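Chapter 7
Learning from Hand-Held Demonstrations

Cillian Mulcahy and Catríona Breathnach

7.1 Why the Tool Leaves the Robot

Earlier chapters treated demonstration as something done through a robot. An operator moved a leader arm, a follower arm copied the motion, and the recorded joint angles became training data. The method is sound, but it ties every hour of data to an hour of robot time. The present chapter considers a second method, in which the demonstrator holds the gripper directly and no arm takes part.

Each tool carries its own camera, placed so that both fingers remain in view. A policy trained on these views receives at run time the same kind of view it learned from. The width of the opening, the pose of the tool and the image are stored together at every time step. A recording normally includes intervals in which the fingers are open over a bare surface. Such intervals are kept, because approach and withdrawal must be learned along with the grasp.

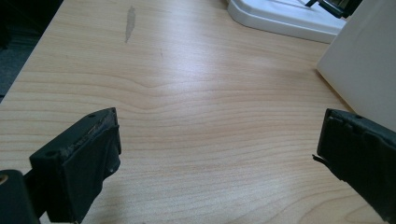

7.2 Recovering the Path of the Tool

The pose of the tool is estimated from its own images, supported by inertial readings. The estimate depends on visual features that can be matched from one image to the next. Wood grain is a difficult case. Its lines are long and nearly parallel, so that a small sideways motion may produce almost no change in appearance. Where the grain curves or closes into an oval figure, matching improves. Features beyond the table, such as the line where its edge meets the carpet,

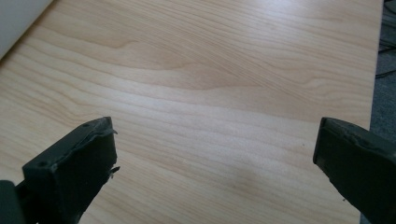 may also be used, provided that they stay fixed for the whole of the episode. Cables do not always meet this condition and should be masked when they are likely to move.

The condition of the fingers deserves equal attention. Padding that has frayed or begun to peel changes both the contact and the outline seen by the camera. In the Cronin trials discussed in Section 7.5, policies were trained on 480 episodes, and 31 were set aside for testing. Finger wear was recorded for each episode so that its effect could be examined separately.

7.3 Contact with Thin and Reflective Objects

A round, flat tin is a useful test object. Set upright against a wall, it offers a narrow rim and a broad face, and one finger may touch it well before the other. The demonstrator corrects for this without conscious effort. The policy must learn the correction from images in which a metallic lid and a glossy white surface both return bright highlights.
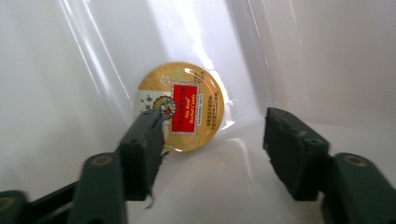
Page last changed: 8th August

Two consequences follow. First, the opening width alone is a poor signal of contact, and it should be read together with the image. Second, changes in lighting should be included in the training set from the beginning. The Estlow data set, collected in January, lacked such variation, and its policies performed poorly when moved to the Grumside laboratory.

7.4 Work with Two Hands

Many household tasks require both hands. The demonstrator then holds 2 grippers, and the poses of both must be expressed in one common coordinate system. Marker plates mounted on the tools allow an external camera to check this alignment. An open storage box with a separate lid is well suited to such work, since it can be approached from either side.

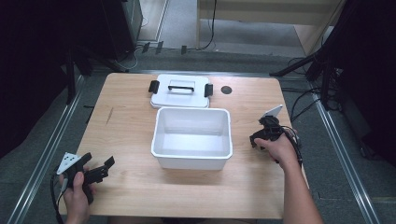

7.5 Plan of the Chapter

Section 7.6 defines the observation and action spaces. Section 7.7 derives the alignment of the two tool paths and treats the delay between camera and controller. The remaining sections report the Cronin trials in full and compare them with results obtained on the Drestgate arm. Readers unfamiliar with rigid-body transforms should review Chapter 2 before proceeding.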